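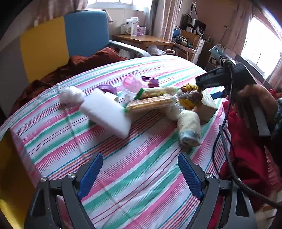 3.2 Collecting demonstrations

Figure 2. A pile from the bedroom set, with two hand-held grippers.

We gathered 2,000 demonstrations in homes, with operators using hand-held grippers. The protocol asked for "a natural pile of household items," and left nature to the operator. Packaged baked goods turned up next to a plush toy (Figure 2), a pairing our simulator had never proposed.

Each session covered 5 piles. Andor Major reviewed every recording and threw out 477, mostly for lost tracking; striped bedding did the tracker no favors. Another 234 were relabeled after two reviewers disagreed over what counts as a grasp. The rest form the Anness split used in Section 4.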